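The Gurneck Bus

By the time the Gurneck bus came over the top of the hill, Terence Pearce had told the boy everything he knew about pigeons and had started again from the beginning, because the boy hadn't seemed to mind it the first time.

"And they'll come home from anywhere?" said Alfie Sowerby, who was nine and had been put in Terence's care as far as the harbour, with a packed lunch and a coat that would fit him next winter.

"Anywhere you like, within reason," said Terence. "I had a hen bird once, a little blue chequer, came back from Perron in weather you wouldn't have sent a postman out in. Walked in through the trap as if she'd been down to the shop. My wife cried, and she didn't even like them."

The basket sat on the bench between them, and from inside it came a sort of low, comfortable muttering. There was one bird in there, a cock with a white flight feather, and he belonged to Dalva Prado, who lived out on Vukia and hadn't seen him since May of the year before. He had turned up at Terence's loft one evening, thin as a glove, and had stayed on through the winter eating Terence's maple peas and bullying the youngsters. Terence had written to the address he got for the ring number, and a letter had come back in beautiful slanting handwriting, dated 4/1/23, saying that she was seventy-eight and had given up on him, and would he be so kind as to keep the bird until the boats were running properly again, and did he by any chance play draughts.

Well, he did play draughts. That had been the start of it. She would send her move on a postcard and he would send his back, and underneath the move there was always a bit of room left over, so she'd put in something about the wind or her knees, and he'd put in something about Nigel Mellor next door and the business with the hedge. There were sixteen postcards now on the shelf over his cooker, and he was fairly sure he was losing.

The bus pulled in with a great sigh and Jordan Parsons leaned out from behind the wheel.

"Is that livestock, Terence?"

"It's a passenger," said Terence. "He'll sit on my knee."

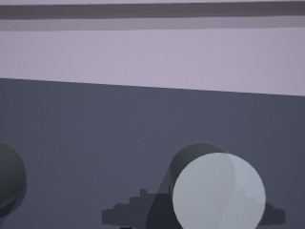 They had the back seat to themselves, and Alfie wanted the window, so Terence had the aisle with the basket in his lap and his good hat on top of the basket. The road down to the harbour goes the long way round by Ferkum, past the chapel and the farm where they used to do teas, and he pointed all these out, though the boy was more interested in whether the pigeon could tell they were moving.

"I should think he knows better than we do," said Terence. "He'll have it all worked out, which way's which. It's us that need the signposts."

Alfie thought about that as far as the second cattle grid. "Then why didn't he go home? If he knew the way all along?"

It was a fair question, and Terence had asked it himself on a good many evenings, standing in the loft with his tea going cold while the white-feathered cock looked him up and down. Nigel Mellor said it was the maple peas. The vet said it was an old strain in the left wing, long mended. Dalva had written, under a very nasty move that cost him two men, that perhaps he had been on his way and had just stopped in to see somebody.

"I think he was tired," said Terence at last, "and then he was comfortable, and after that it gets to be a habit. It's easily done. I've not been on a boat myself in twenty years."

"Are you scared?"

"Of the boat? No."

The boy considered him with his head on one side, very much as the bird did, and then he opened his packed lunch and gave Terence the half of the sandwich with more cheese in it. They ate and looked out at the rain coming in over the water. After a bit the sea showed between the roofs, grey and lively, and Terence took his hat off the basket and put it on, and then took it off again and brushed the crumbs from the brim.

"You look nice," said Alfie.

"Do I? It's only a hat," said Terence, and he felt in his inside pocket to be certain he still had his next move, which he'd written on a postcard from habit and hadn't put a stamp on.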